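I've been putting off writing this one up. In April we had a fault on a hand-held gripper that cost us most of a batch of recordings, and there was a small injury in the middle of it. Posting it because the cause is boring and other people will have the same one.

Background for anyone new here. I work on garment handling at Cirkbridge. People carry a gripper around their own homes and do chores with it, the tool logs video and jaw position, and we train a folding policy on the result. The arm that runs the policy is at our Wiltton site.

The first sign was on the arm. It would come down on a jacket, close, lift, and come up with nothing. Shirts were fine. Towels were fine. Anything padded, it closed too early and too lightly and the fabric slid out.

We assumed it was the policy. Padded clothes are hard. The surface gives way, the outline moves when you touch it, and a dark jacket doesn't offer the camera much to work with. We spent 2 weeks on the model side, and I now think of that as time spent in the wrong building.

Wenceslao Ocampo was the one who plotted commanded jaw width against logged jaw width for the padded items only. On thin fabric the two agreed. On thick fabric the logged value ran wide, and it got wider the longer a session went on.

So the tool was saying "the jaws are open this much" when they were closed further than that. The policy learned from those numbers. It closed on jackets exactly as far as the data told it to.

The jaw position comes from a small encoder on the pivot. The encoder magnet sits in a cup and the cup is held by one set screw. On the bad units the screw had backed out a little. Under light load the magnet turned with the shaft. Under heavy load it slipped.

Thick padding is heavy load. You have to squeeze the air out before you have hold of anything, and people squeeze hard. Each hard squeeze moved the magnet a bit further and it never moved back.

We call the screw batch Fenis after the label on the bin it came out of. It had no thread locker on it. The build sheet said to apply it and the box was ticked. I don't think anyone lied. The step before it also uses thread locker, on a different screw, and the two lines read nearly the same.

Puffer jackets were the worst case we had. Most people do them on the bed, laid flat, pressing the jaws down into the quilting until they find a channel they can pinch. That's the right technique and it's what we ask for in the instructions.
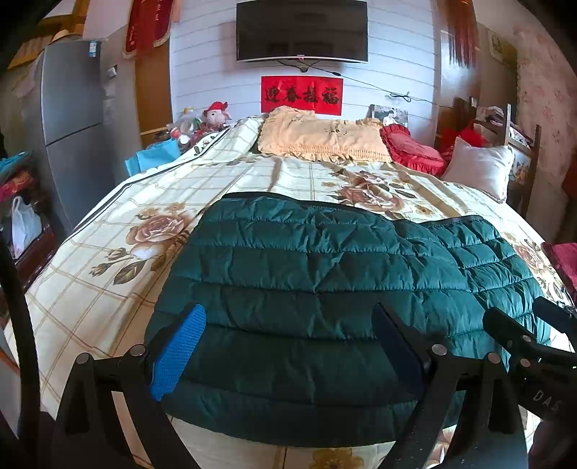
It's also the motion that puts the most side load on the pivot. Pressing down and closing at the same time loads the jaw across the shaft as well as around it. Our bench test only closes the jaws on a foam block in free air. It passed every bad unit we gave it.

Now the injury. One of our people at home noticed the tool felt wrong. The trigger was reading closed before the jaws met, so she reached in with her other hand to pull the fabric clear. The motor assist saw a gap it thought it should close, and closed it on her finger.

She had a bruise and a split nail. She finished the session, which she shouldn't have, and told us that evening, which she should. She's fine. I've spoken to her since and she's still recording for us.

The assist is weak by design and there is a force limit. The limit worked. What I hadn't thought through is that the limit decides how hard it pinches, and the encoder decides whether it pinches at all. Those were two separate protections on paper and both drawings had my initials on them.

We stopped all recording with that version the next morning. Some people were annoyed – they're paid by session – so we paid out the sessions they had booked.

When the units came back we checked every pivot. 3 had a screw you could turn with your fingernail. The others with screws from that bin were tight when we checked them, but I don't trust them and they're being rebuilt too.

The fix on the hardware is thread locker, a flat on the shaft so the cup can't rotate even if the screw goes, and a paint mark across both parts. If the paint line is broken, you stop. Anyone can see that without a tool.

The fix in software is a zero check. Every session now starts and ends with the jaws fully closed on nothing. If the two readings disagree by more than a small amount, the session is flagged and doesn't go into training. It takes about 6 seconds and people forget it, so the tool won't arm until it's done.

The assist is off by default now. It was there to reduce hand fatigue on long sessions and I'd like to have it back, but not until it has a second way of knowing where the jaws are.

On the data. We tried to correct the bad sessions by working out the drift from the video. It worked on thin items, where we didn't need it. On padded items the fabric hides the jaw tips for most of the grasp, so there's nothing to measure against. We dropped them.

Hennessy, our older dataset, was recorded on the previous pivot design and isn't affected. I've had that question a few times. The old pivot was pinned. We moved to a set screw to make assembly quicker.

Retraining on what was left plus new jacket sessions is under way. First run lifted a padded coat 3 times out of 3, which is too few to say anything about. I'll post proper numbers when there are some.

If you build anything similar, go and try the screw on your encoder cup. Then load the jaw sideways while it closes and compare the reading before and after. Ours showed the drift within a few minutes once we tested it that way.

Replies are open. I can share the drawing of the new shaft but not the old build sheet, which is being rewritten this week.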